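Dye notebook, Saturday

Ran the second madder bath this morning. Same root as last time, from the Landeg sack, 400 g to the pot. Tap water again, no chalk. Bath up slowly and held below a simmer for two hours, then left to stand.

Light wood tabletop, green basket with the dark and gray cloths in it.

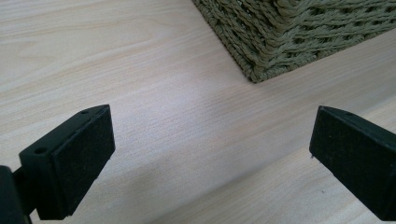
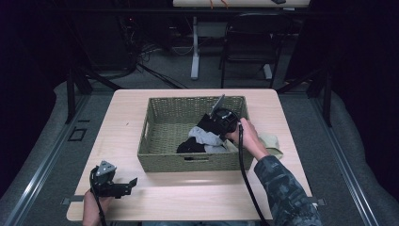 Wool came out more brick than red. Jeanine thinks the pot got too hot near the end and pulled the browns. I checked it at 11 and it was fine, but I didn't check again until noon, so she may be right. The Ullden yarn took color evenly. The Flilmont skeins are patchy where the ties were — tie looser next time, figure eights only.

Alum is getting low. Tomos has a tub at his place and will bring it over.

Lesia asked for a lightfast test before we commit to the big order. Cut 4 strips from each skein, half under card, taped in the south window. Leave until the end of May. Lộc has the gray scale for reading them.

Iron dip on the leftovers gave a decent plum. One minute was plenty, and the longer one went harsh to the touch. Label is 1559 on the sample ring.

To do: rinse the big pot, order chalk, find the lid for the small one.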